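Tredwood Retail Handling Project
Progress report no. 3
Submitted 2026-04-24

Summary

The main activity in this period was the open day at the Lashari site, which the grant agreement lists as a deliverable. It went ahead on the planned date. The demonstration ran for the full opening hours with one long stop. Spending is within the approved budget, and we are asking for one change to the schedule, set out at the end.

Preparation

The demonstration area was moved from the back workshop to the front hall so that visitors could stand on two sides of it. The move took longer than planned — the floor had to be leveled before the arm base could be bolted down — and we lost most of a week of test time. The Drollus software was updated to the current release before the move and was not changed again until after the open day.

Safety paperwork was signed off by the site office. A barrier was placed at the edge of the arm's reach and an operator stood at the stop button whenever the arm was powered.

The open day

We registered 472 visitors. Most came in school or college groups during the morning. The afternoon was quieter and drew more people from local stores and suppliers, who were the audience we had hoped for. Each demonstration lasted 28 minutes including questions. The arm was asked to pick a named drink from the shelves and set it down on the counter.

The stop came just after midday, when the arm lost its calibration and had to be set up again from the start. It was out of use for 46 minutes. Staff used the time to take questions and show recorded runs from November.
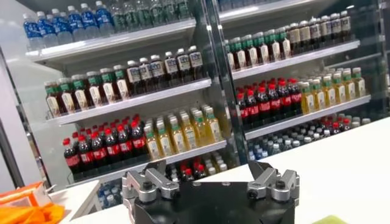 The gripper at the counter, with the drinks shelves behind.

Feedback

Store visitors asked mainly about speed and about what happens when a shelf is restocked in a different order. We do not have a good answer to the second question yet. Several also asked whether the arm could work alongside customers. It can't at present, and we said so.

Teachers asked for a shorter version with more time for questions. We will prepare one.

Next period

Work will go back to bottles with similar caps and labels, where picking errors are still too frequent. The Prurnolus depot has agreed to host a second demonstration. We ask that its date be moved to November so the recalibration fault can be traced and fixed first. No extra funds are requested for this change.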